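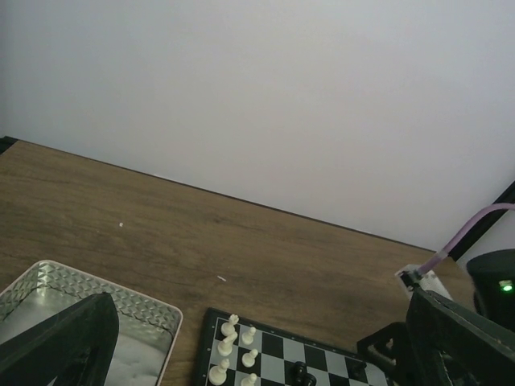
My position on gifts is that most people should stop wrapping them. I hold it in August, when there are no birthdays in my family to make me look cheap, and I hold it in December, when I look very cheap indeed. A present arrives in paper, the paper comes off in four seconds, and then one person has to walk around with a garbage bag while everyone else gets to admire the socks. The trouble is that we've all been trained to think the shine is the generous part. Take a tray with a pale pink rim and a silver lining pressed into little diamonds. Put it on a plain brown table and it already looks like somebody is about to be thanked for something. You could put three walnuts in it and get a hug.

I'm not immune. Last year my sister-in-law, Lucienne Masson, gave me a candle in a box inside a bag inside another box, and by the time I got to the candle I felt I'd been through something with it. I thanked her far too hard. It smelled like a dentist's waiting room with a fig in it, and I've been burning it down an hour at a time out of respect for the boxes.

The defenders of wrapping will tell you it's all about the surprise. I have never been surprised by a wrapped book. A book in paper looks like a book with a coat on. So does a bicycle, and I once spent an entire evening helping my neighbor Thibault Texier wrap one for his daughter. We used up every roll in the house and a good part of the tape. She came down the stairs at six in the morning, said "bike," and went to get some cereal.

Then there's the shop that does it for you. Fleury, the stationery place near my office, charges extra for what it calls a hand finish, meaning that a teenager ties the bow while you stand there holding your wallet. I've watched grown adults pick between two ribbons of the same blue. I've been one of those adults. I went with the left one, and I still wonder.

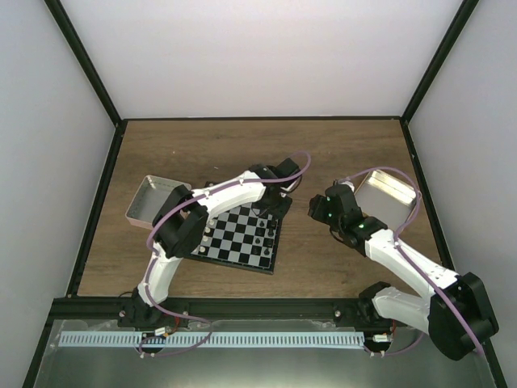

What bothers me more than the money is the way wrapping lets us off the hook. A badly chosen gift in good paper gets graded on the paper. I've handed over some truly lazy presents in my life, including a phone stand to a man who had given up his phone, and I got away with all of them on the strength of a neat corner. If I'd had to walk up to him and hand over a bare phone stand, I would have had to look at it first, and I might have gone back out and bought him some cheese.

My friend Fabrice Marchal gives unwrapped presents and always has. He takes the thing out of his coat pocket, says "I saw this," and gives it to you. It's usually a jar of something. There's no tissue paper and no ribbon, and the card is a sentence he says out loud. The first time he did it I thought he was returning something he'd borrowed. I now look forward to it more than I do my own birthday dinner, where I have to open things in front of people and arrange my face.

I'll grant an exception for children under ten, who like tearing things and would do it to the curtains if we didn't provide paper. I'll grant another for anyone over eighty, since my grandmother ironed her used gift wrap and kept it in a drawer, and some of those sheets went around the family for longer than most of the marriages did. I have no argument against that. A sheet of paper that has been to nine Christmases has earned its place at the tenth.

Everybody else can use the bag it came in. Lucienne's birthday is coming up, and I've bought her a very good pepper mill, which is sitting on my kitchen counter with nothing on. My wife has walked past it twice now and asked whether I have a plan. I told her I was making a point. She said that was fine, and that she'd pick up some ribbon on the way home.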